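Home | Features | Interiors | Makers | Archive | Subscribe

The long way round to a paper blind

Chiharu Kamata started mending paper screens in Ambridge because she had one with a hole in it. The nearest person who could repair it wanted more for the job than the screen had cost, and the wait was four months. She bought paste, a brush and a sheet of mulberry paper, and did it badly. The second attempt was better.

That was nine years ago. She now runs a small workshop with Wakana Higuchi, who joined her from a bookbinding firm and still does most of the cutting. Between them they repair screens, line old maps and make window blinds to order. They finished 58 blinds last year, nearly all for private houses.

The work is slow and the steps don't change much. Old paper is dampened and peeled away. The wooden lattice is washed, left overnight and checked for splits. Paste is brushed along each bar, and the new paper is unrolled from one side to the other, with a second person holding it clear of the paste until it is needed.
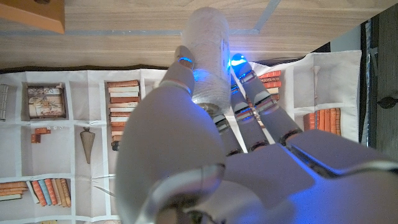 Paper is the biggest expense and the most common subject of conversation. Kamata buys from three mills and says she could happily work with one, if that one would answer the telephone. The handmade sheets are beautiful but small, so a large screen needs joins. For blinds she prefers a continuous length, and most customers choose an off-white roll over a bright one. It yellows less noticeably, and it makes a north-facing room feel a little warmer. Rolls are kept upright at the workshop, because a heavy one left on its side will flatten along the bottom and the crease never quite comes out.

Prices start at 100 pounds for a simple repair and climb quickly. A full set of blinds for a bay window can cost up to 3,000 pounds, and Higuchi tells people so in the first phone call. About half of them ring off politely.

Those who stay tend to come back. One couple had a bedroom blind made in April and ordered two more before the summer. Another customer sends in the same screen every couple of years, always with a hole at the height of a cat.

The pair have begun teaching as well, with one weekend course a month for six people. Beginners mostly use too much paste. Higuchi asks them to thin it until it runs off the brush like milk, and then to thin it again.

Related

Plerska: a mill town and its weavers
The Van Wyk chairs, restored
What to do with a dark hallway
Grultent and the return of limewash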